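Why Is Green Everywhere? (And Why Can't You Catch It in a Jar?)

Hi again, color fans! Last time we talked about purple and how people used to squash sea snails to make it. A lot of you wrote in asking for green next, so green it is. It happens to be my favorite. My bike is green, my raincoat is green, and I once painted my bedroom door green without asking my parents, which did not go over well.

Let's start with the big question.

What is green, anyway?

Color is something that happens when light, a thing, and your eyes all get together. Sunlight looks kind of white or yellow to us, but it's really a big mix of colors all jumbled up. You've seen them come apart in a rainbow: red, orange, yellow, green, blue and violet. Green is right there in the middle!

When sunlight lands on a leaf, the leaf soaks up a lot of the red light and a lot of the blue light. It doesn't soak up as much of the green. Some of that green light bounces back off the leaf and into your eyes, and your brain says "green!" So when you look at a lawn, you're seeing the leftovers. The grass ate the rest.

(I told this to my cat, Goner, who also eats grass. He was not interested.)

The stuff in leaves that does the soaking up is called chlorophyll. Say it like this: KLOR-uh-fill. Plants use it to catch light, and they use that light to turn water and air into sugar. Imagine if you could stand in the backyard for an hour and not need lunch. That's pretty much a plant's whole day.

So where does it go in the fall?

Chlorophyll wears out, and a plant has to keep making more of it. All summer long it does just that. Then the days get shorter and cooler, and lots of trees stop bothering. The green fades away, and you get to see the yellow and orange that were hiding in the leaf the whole time! Reds are a little different. Many trees make their red fresh in the fall, and scientists are still arguing about why.

Pines and hollies keep their green all winter. Their leaves are tough and waxy, so they don't dry out so easily in the cold.

Green animals

Frogs are sneaky. Many green frogs don't have any green coloring in their skin at all. They have a yellow layer on top and a layer underneath that bounces back blue light. Blue light coming up through yellow looks green. It's like holding a yellow candy wrapper over a blue crayon – try it, it works best with the see-through kind of wrapper.

Sloths do it another way. Tiny living things called algae grow in their fur and turn it greenish. A sloth moves so slowly that it grows its own garden. My neighbor has a parrot called Alo who is green from beak to tail (well, not the beak), and parrots do something close to the frog trick, with yellow coloring in the feathers and tiny shapes inside them that scatter blue light.

Green that people make

For a very long time, green was a hard color to make. You'd think you could just mash up some leaves, right? I tried that in July with a big bowl of spinach and an old white sock. It was a lovely green for an afternoon. After 2 washes it was the color of old soup.

So people tried other things. Some dyed their cloth yellow with one plant and then dipped it in blue from another plant. Some scraped the green crust off old copper and made paint with it. And in the 1800s there was a very bright green paint that had arsenic in it, and arsenic is poison! People put it on wallpaper, on dresses and even on pretend flowers for hats. Please don't worry about your own green stuff. We have much safer ways to do it now.

These days you can get green in almost any shade, and you can put it on almost anything. Crayons, cars, jelly beans, park benches, raincoats, whole floors. 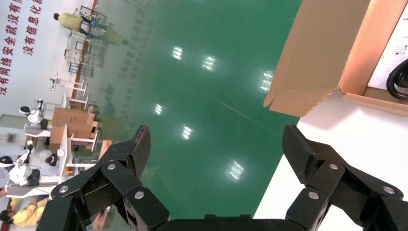
A shiny green floor in a factory.

I like to collect green names, too. Mint, lime, olive, pea, moss, jade. I made up a few for my own notebook. Hestcombe is the dark green of a hedge when it's nearly bedtime. Wattanapong is the loud, zingy green of a brand new tennis ball, and you have to shout it. I have 102 greens in there so far, and I bet there are more than 1,000 waiting outside.

Why do we see so much of it?

The cells in your eyes that see color come in three kinds, and they're called cones. Two of those kinds are pretty good at picking up green light. Put them together and your eyes do really well with greens, and in bright daylight we're most sensitive to light that's sort of yellowish green. That's one reason some fire trucks are painted that funny lime color.

Not everybody sees green the same way, though. Some people have cones that work a little differently, so red and green can look alike to them. This is called color blindness, and it's more common in boys. If you have a friend like that, ask what they see when they look at a strawberry plant!

Try it yourself

Grab a paper bag and go for a walk. Pick up fallen leaves only, please – no pulling. When you get home, lay them out from the lightest green to the darkest. Then take your 2 favorites and try to mix those exact greens with yellow and blue paint. A tiny bit of red makes a green look duller and more like a real leaf. I didn't believe that until I tried it.

Then name them. Any name is fine. Send me your best ones, and next time we'll do orange!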